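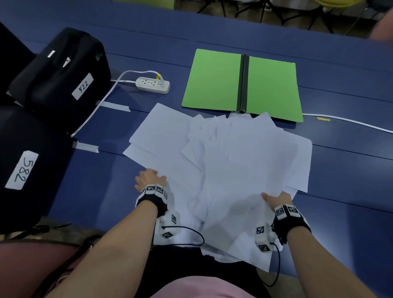

### 4.2 Does an earlier agenda bring in more comment?

The case for publishing council agendas earlier is usually made in one sentence: give residents more time and more of them will write in. Astcombe extended its notice period in July, and the council's own review credits the change with a rise in written comment. Our reading of the same records is less generous.

The review compares meetings held before the change with meetings held after it, 30 in all. Over that span the clerk's office logged 453 written comments on agenda items. More of them fall in the later period, and on that point we have no quarrel with the review. The trouble starts with what was on the agenda. The later period includes the proposal to close the Treloar branch library and both hearings on the Jemance parking plan. A library closure will fill a council's mailbox under almost any notice rule. The review mentions the closure once, in a footnote, and treats it as background.

We recoded every comment by agenda item and by wording. Of the total, 123 were copies of a single letter opposing the library closure, changed only in the name and street address. The review counts each as a separate act of participation. There is a fair argument for doing so, since signing a letter takes some effort and the signers presumably meant it. Still, the letter was drafted and passed around by a residents' group that had been following the closure well before the item reached any agenda. Its members did not need the extra days to learn that a vote was coming. To credit their letters to the notice period is to assume the thing the review set out to show.
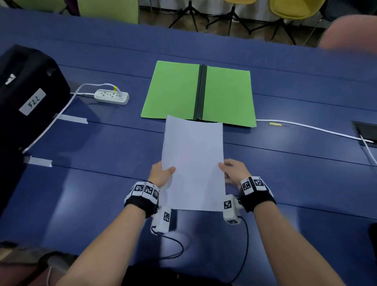 With the form letters set aside, the difference between the two periods shrinks a good deal. With the library and parking items removed as well, we can't tell it apart from the ordinary swing between a quiet meeting and a busy one. We don't claim that this proves the longer period had no effect. The remaining comments are few, they are bunched on a small number of zoning items, and a modest effect could easily hide in them. The review's figures can't find such an effect either, and its summary should have said so.

A second claim concerns timing. The review says residents used the added days "to consider the material before responding." No source is given. The log holds a date of receipt for each comment and says nothing about when the writer first opened the agenda, or whether the writer opened it at all. In the later period, comments still came in mostly on the last day before the deadline, as they had earlier. If people were using the extra time to read, the log does not show it. They may have been. They may also have put the job off for longer, as people do with tax forms.
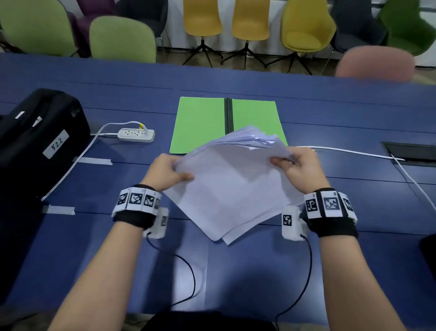 *Figure 3. Handling a stack of loose sheets by hand.*

The condition of the log deserves more attention than the review gives it. Comments reached the clerk by email, by letter, and over the counter, and the three channels were not logged the same way. Emails carry a time of day. Letters carry only the date on which somebody opened them, so a letter delivered on a Saturday appears under Monday. Counter submissions were entered in batches. Eusebio Casado, who kept the log for most of the earlier period, told us that short notes handed in at the meeting itself were sometimes stapled to the minutes and never entered. We found several such notes in the minute books. All of them date from before the change, so at least part of the later increase may come from better filing.
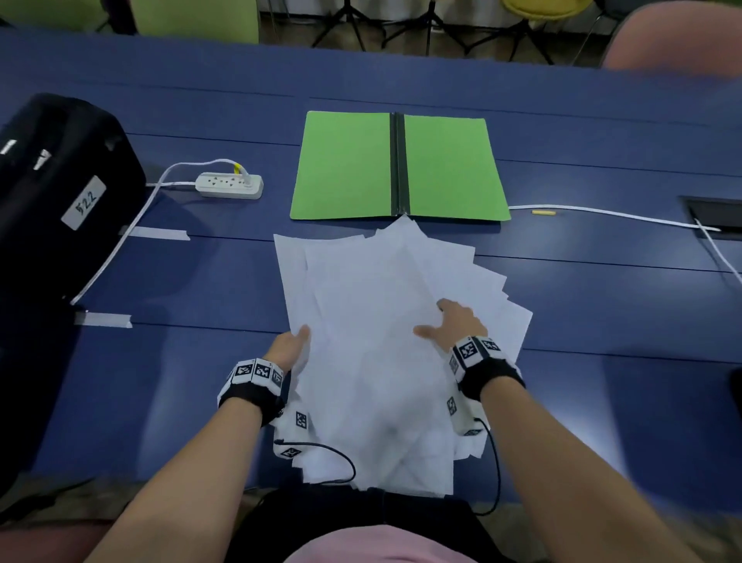

The comparison with Tosto is no more convincing. Tosto is offered as a neighbor that kept the shorter notice period and saw no rise in comment. It also moved its meetings to weekday mornings in the same year and stopped accepting comments by email for part of it. Either change could hold numbers down. A town that makes it harder to write in is a poor control for a town that makes it easier, and we would not have used it. The review's authors had access to records from other councils nearby and don't explain why they settled on this one.

None of this is an argument against early agendas. Residents have a reasonable interest in knowing what their council is about to decide, whether or not they ever write a word about it, and the cost to the clerk's office seems to be small. Our objection is to the evidence. A council that adopts longer notice on the promise of more comment, and then sees a year of sewer easements and routine appointments, may conclude that the policy has failed and drop it. Section 4.3 takes up the spoken comment records, where the counting problems are different and in some respects worse.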